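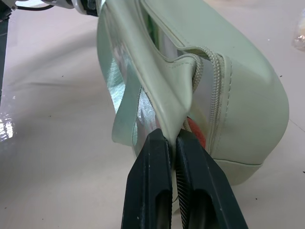 Givico wrist camera and gripper kit: long-term review

Posted June 2019

Tested on: opening soft bags, placing small items, folding cloth
Used for: nine weeks
Examples recorded: 1,243

What it is

The Givico kit is a two-finger gripper with a small camera mounted close behind it, sold as one unit for light robot arms. It comes with a recording program that saves the camera picture, the arm's joint positions and the finger opening together. We bought two kits through Dela Peña, the reseller in Fellham, to collect examples for a learning system at our Brevstead workshop. A person drives the arm by hand controller, does the task, and the program files the run as one example.

The job we bought it for was bags. We wanted the arm to learn to take hold of the edge of a bag and open it, and bags are hard. The shape is different every time and the material gives way when you touch it. The green bag with the silver lining got more use than anything else we own.

Grip

The black fingers are narrow at the tips and have fine ridges on the gripping face. That suits soft goods. They'll pinch a fold of faux leather at the lip of a bag and hold it while the arm moves. Thin plastic bags are another matter, and on those we lost the edge often enough that we stopped recording them until we had a different set of tips.

Grip force can be set in software, but the steps are coarse. The lowest is too weak for a stiff zippered edge and the next one up leaves a crease in softer material. A setting between the two would fix most of my complaints about the hand.

The plastic picks up scuffs and light specks. I mention it for anyone training on wrist camera pictures, where the fingers are in nearly every shot. We swapped in new tips partway through and noted which runs used which set. I'd suggest doing the same from the start.

Camera

The view is the best part of the kit. Both fingertips stay in sight and there is enough room above them to see into a bag's opening when it faces the arm. You can tell whether the fingers have one layer of material or have caught the lining as well, and that was the mistake our drivers made most.

Shiny lining is a problem. Under our ceiling lights it throws bright streaks, and if exposure is left on automatic the brightness jumps as the arm moves in. Lock it before you start a session. We also put a white covering over the bench so pale items would have a steady background. Wrinkles in it haven't hurt anything so far, and I have left some in on purpose so the system doesn't expect a perfectly flat surface.

Recording program

It does the basics. Start, stop, keep or discard, and a line for notes. Files are a sensible size and we haven't had one come out damaged.

There is no way to trim a run after saving it. If the driver sits still at the start while deciding where to grip, that pause stays in the example, and a system trained on enough of those will learn to pause. We wrote our own trimming script. Labels are also limited to one per run. I wanted to mark the grasp, the pull and the release separately, and had to do it in a spreadsheet.

Failed runs go in the same folder as good ones unless you discard them. We keep failures, so I would have liked a separate tag for them. An update in September is supposed to add this.

Mounting and cable

Fitting took less than an hour per arm. The bolts supplied were the right length and the printed sheet was clear. The camera cable is stiff and needs a loose loop at the wrist or it will tug when the hand rolls over. Buy your own cable clips, as the ones in the box don't grip.

Would I buy it again

Yes, for cloth, bags and light household items. For thin film or anything heavy I would look at a different hand and keep the camera. The price was fair for hardware that has worked every day, and Dela Peña replaced a faulty controller without any argument.

Good: camera view, ridged fingertips, reliable files
Not so good: coarse force settings, no trimming, one label per run, cable clips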